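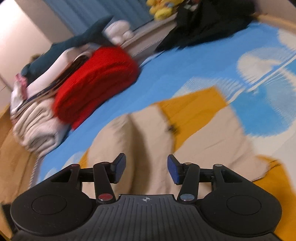
My bedroom has no closet, and I can't find a way to keep a year's worth of clothes in it without everything ending up creased or smelling stale. I moved into a furnished one-room place on the ground floor and what came with it is a narrow chest with three drawers and a row of five hooks behind the door. The chest is full of underwear, T-shirts and two pairs of jeans. The only flat surface big enough to fold on is the bed, so whatever I'm sorting gets put on top of the patterned blue sheet and has to be gone again before I can sleep. By the end of the evening I usually give up and push it all back in a suitcase.

What I need to fit: four sweaters, one wool coat, three jackets (one of them a hooded one in light beige and mustard yellow that I wear a lot), two dresses that have to hang, winter bedding, and a bag of things for my sister that she will pick up at some point. I am not allowed to drill into the walls. The lease says nothing about the ceiling but I assume that's the same.

I tried vacuum bags last winter. The sweaters came out flat and the coat had a sharp crease down the back that took a long time to go away. I also tried one of those cloth wardrobes with a metal frame, a Husley. It leaned to the left from the first day and after the coat went in, the top rail came out of its socket. I returned it.

The room is on the damp side. In winter the window is wet in the mornings and the outside wall feels cold. The space under the bed is 152 cm across and I'd guess high enough for a shoebox standing on its long side, no more than that. The bed legs can't be changed, the frame belongs to the landlord.

Is there an order to do this in? I'd like to buy things once this time. I can spend up to 900 and would rather not use all of it.

Posted by Sevim Yazıcı, May 10, 2021

Kaan Aksoy

I lived without a closet for six years in two different apartments, one of them also on the ground floor. Take this in the order I did it, it took me most of a weekend.

Start with the damp and leave the furniture for later. If you put wool against a cold outside wall it will smell by spring no matter how well it's folded. Buy a small humidity meter, they are cheap, and leave it for a week in each corner. In my place the corner next to the window read much higher than the one by the door. Whatever you buy goes on the inside wall, and you leave a hand's width behind it. Open the window fully for ten minutes in the morning and again before bed. Leaving it tilted all day cools the wall down and makes things worse.

Then sort by season, not by type. You are only wearing half of that list at any time. In May the coat, the sweaters and the winter bedding are finished until fall, so those can go somewhere awkward to reach. The jackets and dresses need to be where you can get at them.

For the winter things, use flat boxes under the bed. Get the kind with a cloth top or with holes in the lid. A fully sealed plastic box will keep damp in as well as out, so if you use one, everything has to be bone dry before it goes in. I wash sweaters, dry them flat, and then leave them one more day over a chair even if they feel dry. Measure the height under the bed with a ruler before you order. Mine had a crossbar in the middle that I hadn't noticed, and I had to send two boxes back.

With 152 cm across you can probably get two boxes in side by side, but check the outside size of the box and add a bit for the wheels if it has any.

The coat should not be folded at all if you can avoid it. Put it on a wide hanger in a cloth cover (an old pillowcase with a hole cut for the hook works) and hang it on the end hook behind the door, with nothing on top.

For hanging the rest, you want a freestanding rail with a heavy base, and shorter than you think. Cloth wardrobes lean because the tubes are thin and the cover pulls them out of line. I have had a Lerkeck rail for four years. It is steel, the feet have rubber pads, and it has a shelf at the bottom that I keep shoes on, which helps hold it down. It came with an extra shelf I never used. 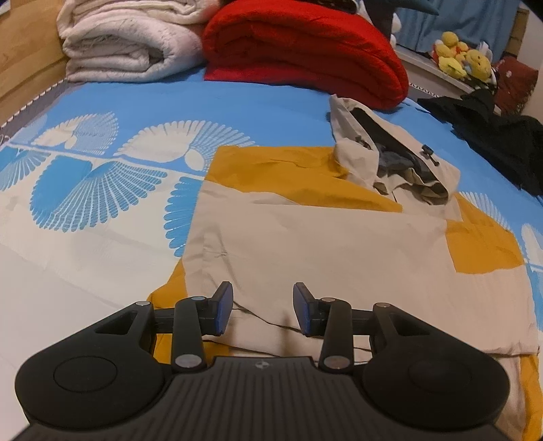

Hooded jacket, partly folded on the bed.

On jackets with a hood, hang them by the shoulders and never by the hood. If they have to be folded for some reason, lay the hood down flat over the back first, then bring the sleeves in, then fold from the bottom up. Close the zipper if there is one. You end up with a rectangle that will stand on its edge in a drawer, and you can see it without lifting the others.

For folding on the bed, do one category at a time and put it away before you get out the next one. I used to take everything out at once and was still at it at midnight.

Last thing, your sister's bag. Give her a date.

Josphat Kinyua

Agree with most of that. I'd add a few things on the bedding, as it takes up more room than all the clothes together.

Fold the winter comforter in thirds lengthwise, roll it, and put it inside its own cover. Now it is a large cushion and can sit at the head end of the bed or on a chair. I've done this every summer and it doesn't hurt the filling. Same with a spare blanket, which can go flat under the mattress if the slats allow for it, though in a damp room I would skip that and keep the slats clear. Lift the mattress once a month and look at the underside.

Sheets: one on the bed, one clean, and that's all you need if you can wash and dry in a day. I had seven sets at one point. Fold the clean one and keep it inside its matching pillowcase so you don't hunt for the parts.

About vacuum bags – they are okay for the comforter if it's synthetic and you leave it out for a day afterward. Don't use them for wool or down. Two months is the longest I would leave anything in one.

For smell, I don't like the scented sachets, everything ends up smelling like a taxi. Cedar blocks are fine but they need sanding every few months or they stop doing anything. The moisture absorbers that fill up with water do work. Stand them upright and not in the same box as clothes. I had a Fotero one tip over onto a pair of suede shoes.

You won't need 900 for this. I paid 801 for my whole setup and that was with a mirror and a small fan.

Doğukan Türkmen

Just get rid of half of it. I got down to one suitcase and a backpack and I don't miss anything. Also ask the landlord for a real wardrobe, a furnished room should have one. Mine said no at first and then found one in the basement.

Comments

Kaan Ekinci: Does the heavy base rail work on carpet? Mine rocks. It's a Tatlı with wheels, bought used.

Kaan Aksoy: Take the wheels off if you can. On thick carpet put a thin board under both feet. Mine stands on vinyl so I haven't tried it myself.

Kaan Ekinci: The wheels unscrew. Better now. Still moves a little if I pull a coat off fast.

Sevim Yazıcı: Thanks to all of you. I bought the humidity meter first. The worst spot is right behind the chest of drawers, so I've pulled that out from the wall and I'm waiting a week before I order anything else. There is a crossbar under the bed, on the window side. I did ask about a wardrobe and was told he'll look into it. My sister has been given a date.

Josphat Kinyua: Wipe down the back of the chest while it's out. White vinegar on a cloth, then let it dry before you push it anywhere.

Sevim Yazıcı: Did that tonight. There was a bit of gray fuzz on the lower panel, none inside the drawers.

Related posts
Wool sweater smells after storage, already washed twice
How high can I stack boxes on a chest of drawers
Best way to dry laundry indoors in one room
Cloth wardrobe keeps leaning, can it be fixed
Getting a crease out of a wool coat without an iron
Our 3000 most read posts, sorted by room

Contact us | House rules | Copyright 2021, all posts belong to their authors | Back to top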